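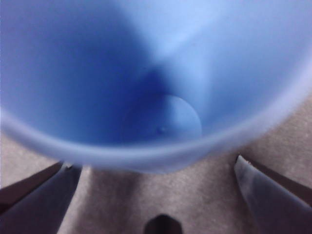

The gripper bake-off between Dritik and Iller is into its second month, and the favourite colour of everyone on the McKinnon bench is now light blue. The wrist camera gets so close that the cup's rim goes soft, while the dimple in the bottom stays on show, so Renato Quezada wants the focus distance settled before we log another run. We're at 1211 runs. He has opinions about all of them.

The Iller pads are softer and forgive a sloppy approach. The Dritik ones are stiffer and forgive nothing, much like their invoicing.

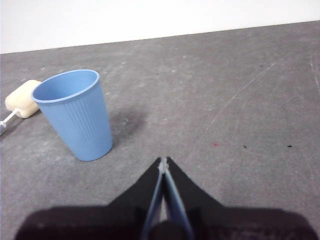 ## Still to sort

Fingertip wear goes on the sheet from May onward. The Brerari controller also needs its firmware rolled back, again, and the 90-page manual has gone walkabout. 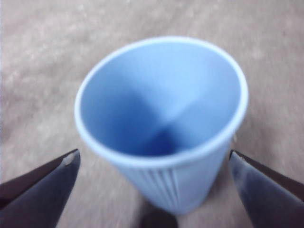 Top-down approaches are Renato's next fight. He wants the fingers open and clear on both sides of the cup, with a gap you can see from the wrist, before the close command goes out. The pale mark on the left fingertip makes a handy reference for lining up. Bookings for the arm are through him, ext. 2604.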